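Prekeo Paper Cups - Frequently Asked Questions

Questions about the flower print cups, how to store and stack them, and how to order. The answers are written by Sizwe Mabaso from the order desk. Last changed in April.

What does the flower print look like?

It is a white paper cup with soft colors.

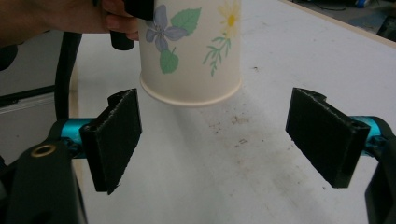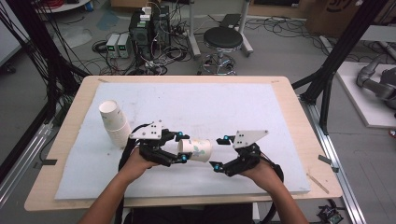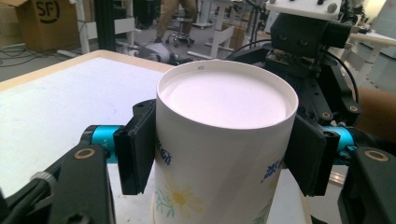 Can I choose which flower I get?

No, we are sorry. All cups in one sleeve have the same print, and we cannot make a sleeve with only one kind of flower.

How many cups are in a sleeve and in a box?

One sleeve has 36 cups. One box has 20 sleeves. If you need less than a box, please order by the sleeve from our shop in Landton. The web shop sells only full boxes.

My sleeve had fewer cups than it should have. What do I do?

Please write to us with the number printed on the box label. We send a new sleeve and you do not need to send the old one back.

How should I stack the cups on the table?

Put them upside down, one over the other, on a clean and flat place. The rim is then at the bottom and dust does not fall inside. Please do not make the stack too high. A sleeve is best divided in two stacks.

The cups stick together. How can I separate them?

Hold the lower cup near its base and turn the other one a little, then pull. Do not squeeze the rim. When the rim is bent, the lid will not close well, and the cup can also leak where you drink. If many cups in the same sleeve stick, they were perhaps stored in a humid room. Leave them out of the plastic for one night and try again.

Can I use them for hot drinks?

Yes, for coffee, tea and soup. The cup has a single wall, so with very hot tea you will feel the heat in your fingers. Many customers buy the Janwood sleeve for this. It fits the medium and the tall cup but not the small one.

Can I put the cup in the microwave?

We do not recommend it. The glue in the side seam can become soft.

Does the color of the flowers come off?

The print is only on the outer side of the cup. With wet hands it stays as it is. If you rub it strongly with alcohol cleaner, the color can become weaker - please use only a dry cloth.

Can I get the cups without print, or with our own name?

Plain white cups are always in stock. Your own print is possible from 108 boxes, and you need to send us the drawing as a file. We send one sample cup before we start, and we wait for your answer by email.

Where can I keep the boxes?

In a dry room, not directly on a concrete floor and not next to a heater. An opened sleeve should be closed again with a clip. We had one customer who kept open sleeves over the dishwasher, and after a month the rims were wavy.

Do you deliver?

In Landton we deliver every Thursday, before noon. Orders must be with us by 4 p.m. the day before. To Flores we send by the parcel service, and this takes two days more. Delivery is free from 105 dollars.

Can I return boxes which I did not open?

Yes, in 20 days. The tape on the box must be closed as it was. Opened sleeves we cannot take back - they touch food and we cannot sell them again.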